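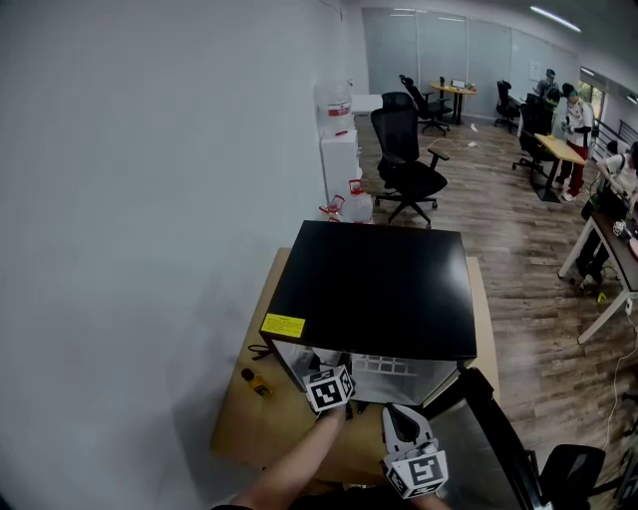
Figure 4. Box with a black top and a yellow warning label, on a light wooden table.

9. Setting Up Shared Lists

Filtwood keeps every list on the device where it was made until sharing is turned on. This section covers turning on sharing, inviting other people, choosing color tags, and moving lists over from Anmont Notes. It applies to the phone and desktop versions. Where the two differ, the phone version is given first.

Before you start

You will need the following:
A Filtwood account with a confirmed email address
Filtwood version 2 or later on each device
A network connection for the first sync

Older versions can open a shared list but cannot save changes to it. If one member of a list is still on an older version, edits made on that device stay there and are marked with a gray clock until the device is updated.

CAUTION: Turning on sharing merges lists that have exactly the same name. Make a backup (Settings > Storage > Back Up Now) before you go on. A merge cannot be undone from the Edit menu.

9.1 Turn on sharing

1. Open Settings and tap Lists. On the desktop, choose File > Preferences > Lists.
2. Switch on Allow Sharing.
3. Enter your account password.
4. Choose a home device. The home device settles conflicts when two people change the same entry while offline.
5. Tap Done. Leave the app open until the progress bar clears.

The first sync sends text, then attached photos. Text normally appears on the other devices right away. Photos can take much longer on a slow connection, and a gray square is shown in place of each one until it arrives.

Note: You can change the home device later, but only while every device on the account is online.

9.2 Invite a member

1. Open the list and tap the Members button.
2. Tap Invite.
3. Type an email address, or pick a name from your contacts.
4. Set the role: Viewer, Editor, or Owner.
5. Tap Send.

The invitation stays open until it is accepted or you withdraw it. In the Members panel, people who have not yet replied are listed in italics. In the sample list supplied with the app, Qianru Gu is the Owner, Riaan Sithole is an Editor, and Bình Kiều is shown in italics as a Viewer.

Viewers can read entries and check them off on their own device. Their check marks are not sent to anyone else. Editors can add, change, and delete entries. Owners can do all of this and can also remove members or delete the list.

CAUTION: A list with no Owner is locked. Before you leave a list, give the Owner role to another member.

9.3 Set color tags

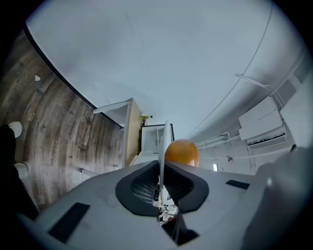
Color tags are stored with the shared list, so a change made by one Editor is seen by every member. Each tag has a name, a color, and an optional sort rank. Members with small screens often see only a thin strip of the color at the left of the entry, and muted shades are hard to tell apart at that width. Pick tag colors that stand well clear of the list background. With the Gray theme, use a strong color such as the glossy orange of the round object in Figure 5, which is easy to find among the grays next to it. Avoid pairing two pale tags in one list.

To add a tag:

1. Open the list and tap Tags.
2. Tap the plus sign.
3. Type a name of up to 37 characters. Longer names can be pasted in but are shortened when the list is saved.
4. Tap a color, or tap Custom and move the slider.
5. Set a sort rank if you want tagged entries kept together. Leave the field blank to sort by date added.
6. Tap Save.

Deleting a tag does not delete the entries that use it. They go back to the default color and keep their place in the list. If the tag had a sort rank, the entries move the next time the list is opened.

9.4 Import lists from Anmont Notes

Filtwood reads the plain text export from Anmont Notes. It does not read the locked archive format.

1. In Anmont Notes, choose Export > Plain Text and save the file where Filtwood can reach it.
2. In Filtwood, choose Lists > Import.
3. Select the file. A preview opens.
4. Check that each entry is on its own line. If entries run together, change Line Ending to Legacy and look at the preview again.
5. Choose New List or Add to Existing.
6. Tap Import.

An import is limited to 2,000 entries. Split larger files before importing. Blank lines are skipped. Lines that begin with a hyphen are treated as sub-entries of the line before them — remove the hyphens first if you do not want this.

Note: Due dates are imported only when written with the month first. Any other date is kept as part of the entry text.

9.5 Reminders on shared lists

Reminders are personal. Setting one on a shared entry does not alert the other members. To alert everyone, press and hold the entry, choose Remind Members, and set a time. Owners and Editors can do this. Viewers will receive the alert but cannot set one.

Alerts follow the clock of the device that receives them. An alert set for 8:00 a.m. sounds at 8:00 a.m. for each member, in that member's own time zone.

9.6 If something goes wrong

A member cannot see the list
Check that the invitation was accepted with the same email address it was sent to. If the addresses differ, withdraw the invitation and send it again.

An entry appears twice
Both copies were edited offline. Open the entry on the home device, tap Compare, and keep one. The other is moved to Trash.

Tags show the wrong color
Close and reopen the list. If the color is still wrong, choose Tags > Refresh on the home device.

Sync stops partway through
Tap the progress bar to see the name of the file in use. A photo that was moved or renamed during sync will hold up the ones behind it. Remove it from the entry, let the sync finish, and attach it again.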